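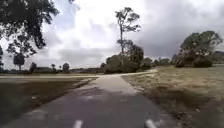
Coming up on the fork, from the Juvier's own camera. Asphalt, then concrete, then a choice!

Home Posts Replies Media

Week 2 with the Juvier path rover on trial from Olvera, and I keep finding excuses to take it out. Today, February 5, 2020, was the park loop, 2440 meters, all on its own route file.
8 comments 15 shares

So the thing I wanted to know was junctions. You drop a pin at each one in the Ziravside app, pick left or right, and it slows down and takes the turn. No fiddling with the stick. I love this part.
2 comments

It handles blotchy old pavement better than my Bodard ever did (sorry, Bodard, you were a good first rover). Dry grass along the edge was fine too. Deep tree shade still makes it creep, and I'd like a setting for that.

Battery: over 15 percent left when I packed up. Good enough for me, tight if you have hills.

The charger cable is way too short, and the manual skips route editing completely. Olvera says a new one is coming in April. I'm keeping the rover either way :)
8 shares

Print this thread | E-mail this thread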